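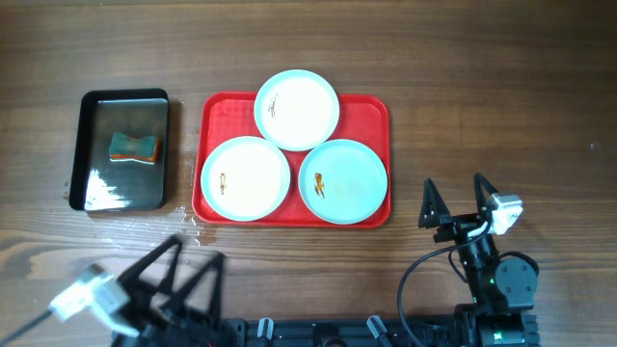 Two robot arms at a table with a sponge and stained plates at Durico's test kitchen.

Durico, the catering company that runs lunch counters for schools and offices, plans to buy 4 pairs of small robot arms for its dishrooms next year, operations manager Horațiu Dobre said in August.

The request is part of the equipment budget now being drawn up. Durico has been trying out one pair on plate wiping, working with trays, ordinary kitchen sponges and plates with food stains on them.

Dobre said the arms themselves are not the largest cost. Spare grippers, cameras, cables and replacement motors make up more than half of the request, along with staff hours for setup.

"We budgeted for the arms first and the parts second, and we had to turn that around," he said. "A dishroom is hard on equipment. There's water on the table all day."

The company asked two suppliers, Panska and Coman, for quotes. Panska offered a lower price per pair but charges separately for service visits. Coman's quote includes two years of repairs. Durico has not chosen between them.

Under the current plan, the first two pairs would go to the Cuvach site, which serves 607 lunches a day and has the most trouble filling dishroom shifts. The other two would go to a smaller kitchen that serves 256.

No dishroom jobs would be cut, Dobre said. Workers would still load the racks, run the main machine and check plates before they go back on the shelf.

The budget also sets aside money for waterproof covers and higher tables at both kitchens. If the request is approved, orders would go out in the first quarter, with delivery expected before the summer break.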